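How to bake soft milk rolls in a small kitchen

I moved to Narness in May and the flat has a very small oven, so I had to learn again how to bake bread. The recipe below makes a small batch of rolls for two people. It needs no machine, only a bowl, a tray and a free morning.

What you need

300 g strong white flour
100 ml water
100 ml whole milk, and a spoonful more for brushing
30 g soft butter
20 g sugar
5 g salt
5 g dried yeast

Weigh the water and the milk also, if you have a scale. 100 ml of water is 100 g, and milk is so close that it makes no difference.

Step 1. Warm the liquids

Put the milk and water together in a pan and warm them until you can keep a finger inside without discomfort. Stir in the sugar and the yeast and leave it for ten minutes. You should see some foam. If there is none, the yeast is probably too old and it is better to buy a new packet now than to continue.

Step 2. Mix and knead

Put the flour and salt in a large bowl, pour in the liquid and mix with a spoon until no dry flour is left. Cover it and wait fifteen minutes. Then add the butter in small pieces and knead on the table for ten minutes. In the beginning it is sticky and unpleasant – please do not add flour. After five or six minutes it comes together by itself.

My neighbour Pádraig Dunne kneads for only four minutes and then folds the dough three times during the rise. I tried his way and the rolls were a little more open inside, also very good.

Step 3. First rise

Leave the dough covered until it is double in size. In my kitchen this takes one and a half hours in spring and more than two in winter.

Step 4. Shape

Divide the dough into six. Flatten each piece, pull the edges to the middle and turn it over. Make a cage with your hand and move it in small circles on the table without flour, so that the skin becomes tight. Put them on baking paper with three fingers of space between.

Step 5. Second rise and baking

Let them rise for forty minutes. Heat the oven to 190 degrees, or 170 with fan. Brush the tops with milk and bake for sixteen to eighteen minutes, until they are golden brown. Turn the tray once if your oven is stronger at the back, like mine.

Let the rolls cool for at least twenty minutes before you cut them. For breakfast I take two and a small bowl for jam or soup, depending on the hour.
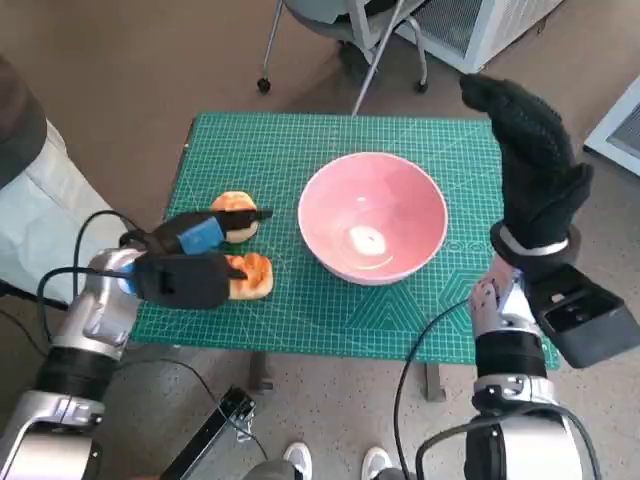
Keeping and freezing

The rolls stay soft for two days in a closed bag. For longer, freeze them on the same day, when they are fully cold. From the freezer they need eight minutes at 160 degrees. Do not use the microwave – they become like rubber when they cool again.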